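I'd been meaning to talk to Mayuree Meesuk for ages, ever since my neighbor told me she'd saved his tax folder from a dead computer. Her repair shop, Hellard, sits between a bakery and a place that only sells aquarium gravel (I asked, and yes, only gravel). I came for a quick chat in July and stayed until she was pulling the shutter down.
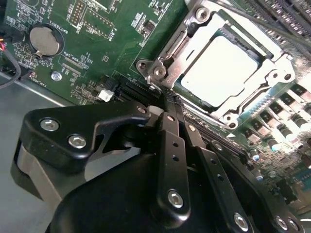
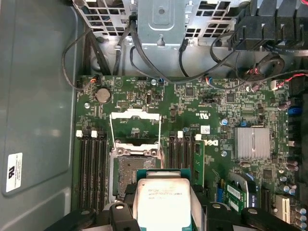
She opened the shop with her cousin, Kanokwan Chaiyaporn, who does the books and most of the talking to customers. Mayuree prefers the bench. "I like people fine," she told me, "but I like them more when they've gone home and left me the computer."

I wanted to know how you even start a business like that, and she laughed for quite a while. They had one table, a phone that rang in the wrong room, and a sign the printer had spelled "Hallard." They kept that sign up for 15 weeks. "We couldn't pay for another one. People came in and asked for Mr. Hallard! Kanokwan used to tell them he was at lunch."

The name, by the way, comes from the street she grew up on. Her dad ran a radio repair counter there out of the front room, and she did her homework under it. "I could smell solder before I could read," she said. Did he teach her? Not much, apparently. He let her sort screws, and she got a coin for every full jar.

We got onto money, which I'm always nosy about. Hellard charges 26 dollars to look at something, and you get that back if you go ahead with the repair. I said that seemed low. "It is low. Ifor tells me every month." Ifor Pumphrey is her landlord, and he also brings in his own laptop more than anybody else does, mostly on account of the crumbs.

What does she turn down? Printers, always. She won't budge on it, and there's a drawing of a printer with a line through it taped to the door. She also sends people away when the fix costs more than the thing is worth, and some of them get pretty mad at her. One man came back the next morning with a cake to say sorry, and then asked again.

I asked about the worst day and she didn't have to think. A pipe burst upstairs and they spent the night carrying customers' machines out to Kanokwan's car, wrapped in bath towels. "We had 152 tickets open and I called every single person myself. Most of them asked if *I* was okay. I cried in the car, I'll be straight with you."

These days there's a Saturday-type crowd pretty much all week, she says, and they've taken on an apprentice, Pongsak Ruangrit, who started out as a customer and kept hanging around after his repair was done. He waved at me with a sandwich and went back to his screen.

Would she ever open a second shop? She made a face. "Then I'd have to drive between them. I hate driving." She'd like a bigger window, though, and a chair for the customers that doesn't tip to the left. I'd been sitting in that chair for two hours, so I was all for it.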